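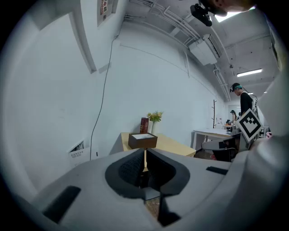

Desk Surfaces and Small Storage: Notes on a Working Layout

5 min read

The last item in this series covered chairs. This one covers the top of the desk, and in particular what an open-topped box does there and where it should sit. The desk at the start of this item is light wood with a pale honey-colored top, placed against a white wall. It carries a dark brown box with a white interior, a red book standing upright, and a white vase of yellow flowers. Most of the points below can be checked against that arrangement.

Position of the box

An open box on a desk is a transfer point. Items go into it and come out of it several times a day, and the distance the hand travels matters more than the capacity. The box in the photo is near the front edge, with the book and the vase farther back. For a seated user this is a sound order. A reach over a vase to get to a box is a poor reach, and sooner or later a sleeve catches the flowers.

The usual objection is that a box at the front takes up writing space. It does. On a desk used mainly for writing, move the box to the side of the non-writing hand and keep it at the same depth. On a desk used for sorting, mail or small parts, leave it in front.

Leave a margin of 2 inches between the box and the edge of the desk. With less than that, a passing hip or bag can push the box over. With much more, the user starts setting things down in the gap, and the gap becomes a second, unofficial tray.

Lining color

A pale interior is easier to search than a dark one. Paper clips, keys, black pens and cable ends all show against white. The exterior color has no effect on use and can be chosen to suit the room. A dark exterior on a pale desk has one practical benefit: the outline of the box is clear from across the room, so people put things into it and not beside it.

White linings do mark. Graphite comes off with a dry eraser. Ink generally does not come off coated paper without lifting the surface, and a loose sheet of card cut to the base is the cheapest remedy. Replace the card when it looks bad.

Hosia and Brekke both sell boxes with a pale interior in a size that suits a desk. The Brekke has square inside corners, which hold dust and are awkward to wipe. The Hosia corners are slightly rounded. Prevura makes a lidded version, and readers who own one may want to store the lid somewhere else. A lid on a box in daily use becomes a shelf by the end of the first week, and then the box is no longer being used as a box.

Books kept upright

A single book standing on a desk is stable only if the cover boards are stiff and the block is thick enough to stand square. A paperback will lean and then slide. Two or three hardbacks together are better, and a bookend is better again. If a book is kept behind a box, check that the box is lower than the spine title. Otherwise the box has to be moved each time the book is identified, and it seldom goes back to the same place.

Color works as a label when there is only one of it. One red book on a pale desk needs no searching. With four red books the advantage is gone.

Flowers and water

A vase on a desk with paper on it should be heavy at the base and filled to no more than half. The back of the desk, next to something upright, is a reasonable place. Keep the vase out of line with any cable or power strip, including those on the wall behind. Wipe the underside of the vase each time the water is changed, as a ring on pale wood is hard to remove once it has passed through the finish.

Small bouquets are preferable to tall ones for stability and because they do not block the view across the desk. Trim the stems so that the flowers stand no higher than the vase is tall, measured from the rim.

Walls and cables

Desks placed against a wall tend to collect whatever the wall is carrying. The photo has a thin black cable that comes down from near the ceiling and ends near floor level close to the desk area. On a white wall, a black cable reads as a line, and any slack in it reads as a wave. There are three ordinary treatments:

- Replace it with a white cable of the same rating.
- Run it in a paintable surface channel. Ganier channel is sold in 80-inch lengths and cuts with a fine saw.
- Clip it at regular intervals and accept the color.

The channel gives the neatest result. Clips are quicker and can be taken off again, which may matter in a rented room. In either case set the line with a level or a plumb bob before fixing anything. Channel that is slightly off vertical looks worse than a loose cable.

Notices are a related matter. A sheet of small print placed low on a wall will not be read by anyone standing. Put it at eye level or take it down.

Reader correspondence

Lovisa Solberg writes to ask whether a desk box should be emptied daily. A fixed schedule is not needed. Empty it when an item has to be moved in order to see another item. On a shared desk this may be twice in a morning; on a private one it may be once in July and not again until the fall. She also asks about felt pads under the box. Use them if the desk has a soft finish, and use the thin kind - thick pads let the box skate when a drawer is shut.

The next item will deal with drawer dividers.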